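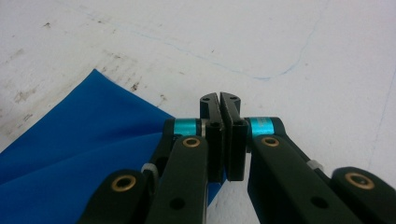 Wivmont: finger-width estimation and episode trimming for hand-held gripper recordings

Hello, and thank you for stopping by. Wivmont is a small set of Python tools that takes the video from a hand-held gripper and works out, for every single image, how far apart the two fingers are. It then uses that signal to trim each recording down to the part worth training on. We wrote it for our own cloth-folding policy and kept tidying it until other people in the building started asking for copies, so now it has a README (sorry it took so long!).

What you get

The repository has three commands. wiv-width reads a recording and writes one opening value per image, from 0 (closed) to 1 (fully open). wiv-trim looks at those values together with the camera trajectory and suggests a start and an end. wiv-check draws both on a timeline so that you can drag the ends about by hand, which you will want to do more often than you might expect, particularly with cloth, where people tend to hover and have second thoughts before they pinch.

The sample data, called Plesville, comes along as a separate download. It holds 316 episodes of cloth work on a white table, 2248 megabytes unpacked. Of these, 19 are kept back for testing and are listed in holdout.txt. Please do leave them out of training if you would like to compare your numbers with ours.

How the width is found

There are no printed markers on our fingers. The estimator follows the inner edges of the two fingertips and, as a second opinion, the small round hole near the top of each one. When the fingers are nearly touching, the gap shrinks to a thin dark line and the edges become hard to tell apart, so the holes are given more weight there. Dark cloth between the fingers used to upset it dreadfully. Hendrik Kuipers rewrote that part in April and it is much calmer now, though I would still look twice at anything navy or black.

Calibration

Open and close the gripper slowly a few times in front of a plain background, then run:

wiv-width --calibrate my_recording.mp4

You need 20 clean images at each end of the travel, and the tool will grumble if it can't find them. Calibrate again whenever you take the fingers off, even if you are quite sure they went back on in the same place. Ours never do.

Known troubles

Stains and pen marks on the table can be picked up as edges when the motion is slow. Setting static_mask to true helps. Trimming is too eager on episodes with two grasps and will sometimes keep only the second. Exporting to the Trasiseo format works, but loading from it drops the timestamps; there is an open issue for this, and a half-finished branch if you are feeling brave.

Licence and thanks

The code is MIT and the recordings are CC BY 4.0. Warm thanks to everyone at Uniyal who folded the same cloths over and over and labelled the ends by hand. If something breaks, please open an issue and attach the width file along with the log, and we'll have a look as soon as we can.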